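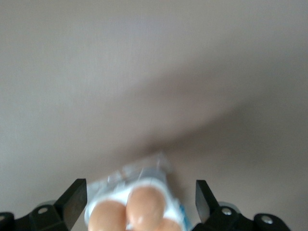
From: Malou Baldursdóttir
To: shop-arms list
Date: 11/02/2021
Subject: Re: [shop-arms] handing things to the gripper

Hi Harsh, hi all,

Harsh Dubey wrote:
> I got the wrist camera going on mine last night and the view is
> fine, but the handover is a mess. I hold something up, the jaws
> close, and half the time they close on nothing or on my thumb.
> What are you all doing? Do you wait for a button, or let it decide
> by itself? And is anyone handing it anything softer than a block?
> Mine hates bags.
>
> Also, does the Gudach board want its own supply or can I share
> the one for the arm?

Oh, the thumb thing! Yes. Welcome to the club.

I've been at exactly this for the past couple of weeks on the arm in the back corner of the shop (the one Xinyi Fang and I put together over the summer, for those who joined after that). Wooden blocks were easy enough, so I moved on to small plastic packages, the see-through kind, and that's where it all went downhill. A clear package against a pale background is about the worst thing you can show a camera. The edges just fade away. My fingers show up much better than the package does, so guess what the software wanted to grab.

What I do now is dumb but I like it. I hold the package up in the gap between the two fingers, low, with my fingertips on the bottom part only, and the jaws don't move until I press the foot pedal. No deciding by itself. Then there's a wait of 500 milliseconds before they close. I tried 1000 and it felt like forever, you stand there with your arm out like you're feeding a very slow goat. If you want yours to decide by itself, please get the slow close working first, and keep the force turned way down while your hand is anywhere near it.

Peiyu Luo suggested checking that the picture has settled before closing, so if my hand is still moving and everything is a smear, it waits. I've got that half written. It works on saved pictures and I haven't dared run it on the arm yet. The threshold is 287 at the moment, which I got by fiddling with it until it stopped complaining, so don't copy that number and expect anything from it. It'll depend on your camera and your lights.

And lights, speaking of which - watch your shadows. I get a big soft one across the background and it changes when somebody moves the lamp at the next bench. I spent most of an evening blaming my code for that. Xiuying Shi has a roll of plain dark cloth she says I can cut from, so the next thing I try is hanging that behind the arm and seeing if the clear stuff shows up any better.

On bags in general, flat fingers and slippery plastic don't get along. I've ordered a strip of the Sason rubber to glue on the inside faces. Before that I tried tape, which came off on the package (of course). If the package has a stiff seal along one end, try aiming for that and tell me how it goes, I keep meaning to.

Your Gudach question: give it its own supply. I shared mine at first and the board reset whenever the arm lifted anything with some weight to it. Just tie the grounds together and you should be fine. Mine wants 5 volts but check the sticker on yours, there are two versions floating around and they look the same from the front.

Oh, and check the bolts under the fingers every so often. One of mine had backed out most of a turn and I only noticed when the jaws started closing crooked.

I'll put the pedal code in the shared folder tonight if I can get the Postness login to work again. If it's not there by tomorrow, poke me.

Malou

P.S. Whoever has the small hex keys out of the Hao drawer, could you put them back? I need the tiny one.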